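Skustmont Historic District: Conservation Management Plan
Progress report to the Giraldo Fund, August 2025
Prepared by Amparo Llanos, project coordinator

1. Status

The condition survey of the lower district is complete. Survey sheets for 200 buildings have been checked against the 1:500 base map and entered in the site register. Fieldwork in the upper district has begun on the streets north of the market hall. Access to two private courtyards is still outstanding, and letters have gone to both owners.

2. Boundary and buffer zone

The proposed buffer zone was redrawn after comments from the Modville planning office. The revised line follows the old mill channel on the east side and takes in the former rope works, which the earlier draft left out. Views from the bridge toward the bell tower are now covered by a height limit in the draft text. The planning office has asked for a written justification for the western edge, where the line crosses modern housing plots. A first version of that text is attached as Annex B.
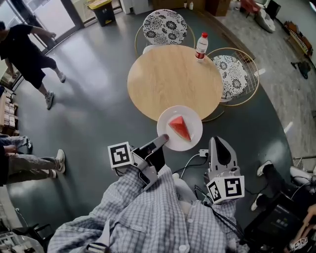 3. Archive and documentation

Scanning of the Tirent collection stands at 930 drawings. Most are measured elevations and roof plans from the prewar repair campaign. Five sheets are too brittle to unroll and have been set aside for a paper conservator. File names follow the register numbers, so each drawing can be matched to its building without a separate index.

The statement of significance is in its second draft. The section on timber framing was shortened, and the comparative analysis was moved to its own chapter. Dating of the granary remains unresolved.

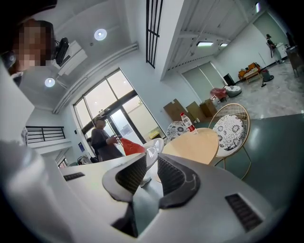

Wall and ceiling with air conditioning unit and recessed lights.

4. Budget

Spending is within the approved lines except for travel, which is over because of the additional visits to Modville. We request permission to move the difference from the printing line. No change to the total grant is needed.
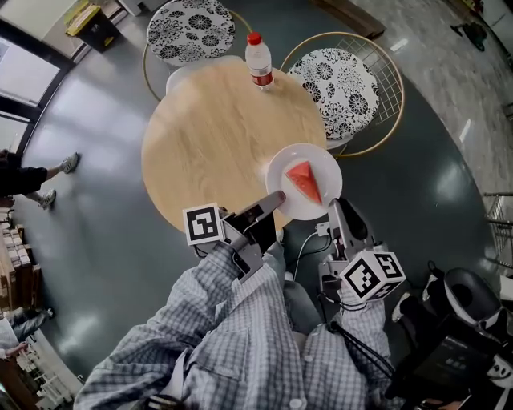 5. Next steps

Complete the upper district survey.
Submit the revised buffer zone map and Annex B to the planning office.
Obtain a quote for treatment of the brittle sheets.
Circulate the full draft plan for comment in November.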